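Email newsletter FAQ – Grollier Mail

Quick answers to what we get asked most. Still stuck? Use the contact form, we read it every weekday and sometimes on Sunday.

What does Grollier do exactly?
We write and send email newsletters for small businesses. Shops, clinics, trades, a couple of software people. You tell us what's going on, we write it up, you approve it, it goes out.

Do I need a big list?
No. Plenty of clients started with people they already had in their inbox. One of our longest running newsletters, Vornulus, goes to 3,484 readers now and started off a lot smaller. A small list that opens your mail beats a big one that doesn't.

Can I just buy a list?
Please don't. We won't send to bought lists, full stop. Spam complaints hurt your domain and everyone else's on the same sending server.

How often should I send?
Most clients do 2 a month. Weekly works if you really have something to say every week. Daily, no – not with us anyway.

How long should each one be?
Shorter than you think. One main story, one smaller item, one link you want people to click. If there's more than that, save it for next time.

What goes in the subject line?
What the email is about. Plain words. Skip the all caps and the row of exclamation marks. We send you two options with each draft and you pick, or we split test them if your list is over 3,000.

Do you do pictures?
Yes, one header per issue is included. Send your own or pick one of our plain backgrounds. Keep the words out of the header, lots of mail apps block images untill the reader says ok.

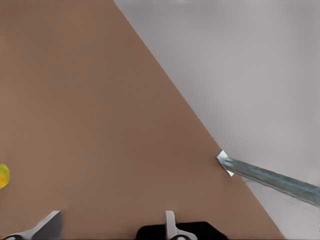

Tan tabletop, light grey beyond.

What do you need from me?
Notes. Bullet points, voice memo, a forwarded email thread, whatever you have. Allow 15 minutes. Then another few to read the draft when it comes back.

How many rounds of changes do I get?
Two. Typos don't count as a round, we just fix those.

What if I don't reply in time?
It doesn't go out. We never send anything without your ok. You get one reminder, then we move it to the next slot.

Which sending tool do you use?
Seok by default. If you already pay for something else we can usually work inside that, ask first. Hirorier accounts are fine too but scheduling has to be done by you, we can't get at that part from a guest login.

Who owns the list?
You do. Leave whenever and we export everything – addresses, sign-up dates, unsubscribes. Keep the unsubscribes! You need them so you don't mail those people again by accident.

My open rate dropped. Is something wrong?
Maybe not. August is slow for nearly everyone. Also some mail apps load images on there own, so opens were never that exact. Look at clicks and replies first. If those fell too, write to us and we'll check your domain settings.

Can people reply to the newsletter?
They should be able to. Use a real address, no "noreply". Replies go straight to you, we don't see them.

How do I cancel?
Email us before your next draft is due. No exit fee. Anything already approved still goes out unless you tell us to pull it.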